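5 min read

11 comments · 4 shares

House rules for using grippers in the kitchen

I've been putting off writing these down because I thought they were common sense, and then I chipped my second bowl in March and decided common sense could do with a hand. So these are the rules I stick to when I'm working with hand-held grippers at the kitchen counter. I spend a good part of my week doing chores with them so that a robot can learn from the recordings, and crockery is most of it. If you do the same sort of thing at home (or you've got a session coming up and you're wondering what to move out of the way), help yourself.

Get the counter ready first

Put something soft down before you touch a single plate. A drying mat is perfect, the thick textured sort, and I like one big enough that I never have to set anything down on bare worktop. Fold a tea towel underneath if yours has gone thin. Tiles and stone are murder on rims, and you won't feel a knock through the tool the way you would through your fingers.

Hob off, and left off long enough to be properly cold. My draining corner is right beside the burners and my elbow drifts that way when I'm concentrating. I now check the knobs out loud like a pilot, which makes the rest of the household roll their eyes, but there we are.

Knives go in the drawer. Glasses go in a cupboard. Anything on a trailing flex gets unplugged and pushed well back.

And dry your plates! A wet glazed plate is slippery in rubbery jaws and twice as bad in hard ones. I keep an old cotton towel just for this and give both the rim and the fingertips of the gripper a wipe.

Holding a plate

Pinch the rim, with one finger of the gripper on the inside face and the other behind, and go in far enough that you've got a decent bite. The very edge is where chips happen. Close slowly until it stops moving, then a touch more, and stop there. I used to squeeze like I was wringing out a dishcloth and all it did was make my wrist ache and the plate swivel.

Keep it low. I lift no higher than I'd be happy to drop it, and over a mat that's 5 centimetres. It feels silly at first – you end up sort of shuffling the plate along – but I've broken a lot less since.

For anything dinner plate sized, bring in the second gripper before you start turning it. One holds, the other steadies, and only one lets go at a time. I say "got it" in my head before I release. Big serving dishes I don't do at all, and the same goes for anything that belonged to my gran.

Stacking and standing

Stand plates up against the wall only if the mat grips underneath. If the bottom edge creeps when you nudge it, lay the stack flat. Two or three leaning is fine, a long row is asking for it.

Bowls go to the back, right in the corner if you have one, so you aren't reaching over them. Boards can stand at the side, well clear of where your forearm swings.

The recording side

I worked through the Irnirent starter sheet when I began, and most of it was about charging and file names, but one line has stayed with me: if something goes wrong, put the tools down first and sort out the recording afterwards. Yes! Don't try to catch a falling plate with a gripper. Don't try to catch it with your foot either (slippers, by the way, closed ones).

Clear away post, pill packets, the school calendar, anything with a name or address on it. Ask before you film if someone else might wander in for a cup of tea, and stop if they'd prefer you did.

Keep sessions short. Over 11 plates in one go and I get sloppy, so I have a sit down and check the pivot pins for play while the kettle's on. If a finger feels wobbly, that gripper is finished for the day.

Wipe the jaws with a barely damp cloth at the end and never run them under the tap. Then wash the plates again before anyone eats off them.
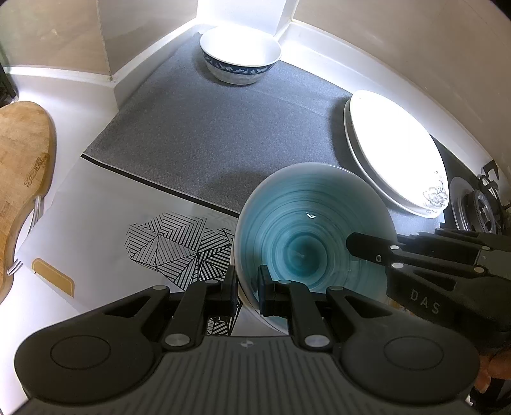
The teal plate held by its rim, with the second gripper coming in from the right.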